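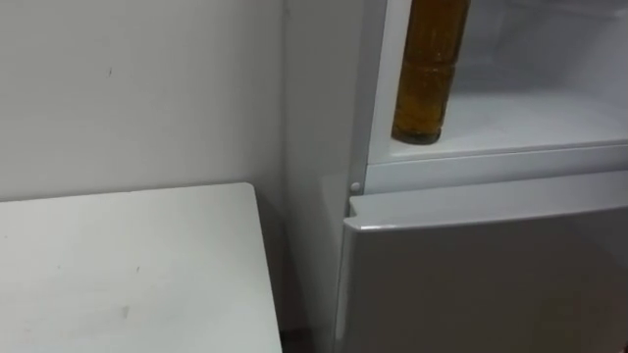 Open day at the Stustero spinning mill, Bratemel

Posted 29 October 2024

I have been knitting for many years and I have bought a lot of Stustero yarn, but I had never seen where it is made. Once a year the mill opens its doors, and this autumn I finally took the early train to Bratemel. The walk from the station goes along the river Nanach and it is pleasant, except for the last part, where there is no pavement and the lorries pass very near to you. If you go, wear something bright.

The entrance was free and we were divided into groups at the gate. My group was the second one in the morning. We received ear plugs and a paper with the plan of the building, and we were asked to leave large bags in the porter's room. I kept my small notebook, and what follows is mostly copied from it.

Sorting and washing

The fleeces arrive in big sacks, many of them from the farms in the Langat valley. The first room is only for sorting. Two women stood at a slatted table and pulled each fleece open with quick movements, and the dirty parts and the short pieces fell through or were thrown in a bin. They explained that the shoulder has the finest wool and the back legs the coarsest, and that a good sorter feels it before she sees it. We were allowed to try. I put my pieces on the wrong pile more than once.

After this the wool is washed in six long baths, one after another, each a little cleaner than the last. The smell is strong. A man in my group had to go outside for a moment, but I found it rather agreeable, like a wet coat and soap together. The grease which comes out of the wool is collected and sold. In earlier times it went into the Nanach, and the older people of the town still remember a white skin on the water in January.
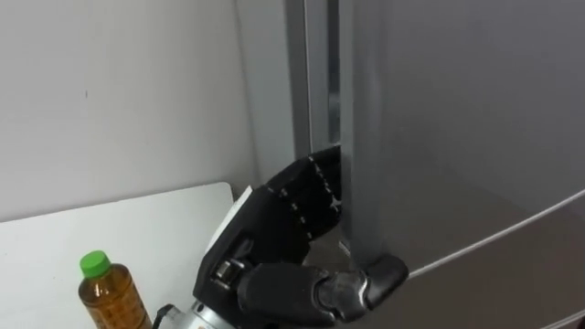
Carding and spinning

The carding machine is the oldest one in the mill and also the biggest. It has rollers covered with thin wire teeth, and the wool goes in as a cloud and comes out as a very thin veil, which is then divided into strips. It was built for a mill in another town and was brought to Bratemel in parts when that mill closed. Our guide told us that one pair of rollers needs new wire every few years and that there are not many workshops left where you can order it.

In the spinning hall the ear plugs became necessary. There are 200 spindles on the main frame, and when one thread breaks, the worker joins it again with two fingers while everything else keeps moving. I tried to follow the movement of her hands and I could not. She laughed at us, in a friendly way.

What surprised me was how much depends on the air. If the hall is too dry the wool becomes electric and the fibres stand away from each other, so there are nozzles under the ceiling which make a fine mist.

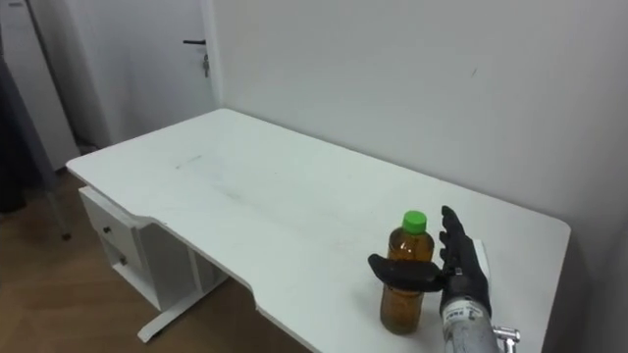 On dry winter days they run almost without a pause, and even so the spinning must sometimes go slower. The guide said that the same wool spun in January and in summer can feel different in the hand, and I believe it, for I have two skeins of the grey at home which never wanted to match.

Dyeing was not part of the tour, which I regretted. It is done in a separate building and the floor there is considered too slippery for visitors. We saw only the finished hanks on their poles, still dripping, in the dark red and the moss green.

In the shop

The last room is the shop, and everyone was faster on the stairs than before. On the open day there are cones with small faults at a reduced price. I took one in natural white, 2,000 metres, two-ply, with a label saying that it contains some knots. So far I have found three. There was also a basket of wool ends sold by weight, good for darning and for children.

We finished with tea in the yard, and there the conversation turned to whether mill yarn can be used for socks without any nylon.

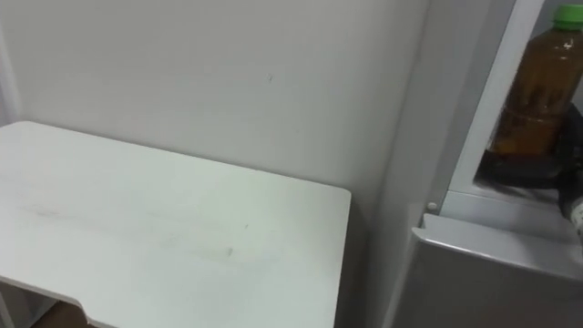
One visitor from the other group was quite sure that it can, provided that you knit the heel tightly and take the yarn from the coarser Langat fleeces; her own pair had lasted four winters with only one repair. The guide agreed about the coarse fleeces but would still add a strong thread at the heel. I bought a small reel of it on my way out, to be safe.

The train back leaves once an hour, and the bakery opposite the station closes early, so it is better to bring your own sandwiches. The date of the next open day will be on the door of the shop after the New Year.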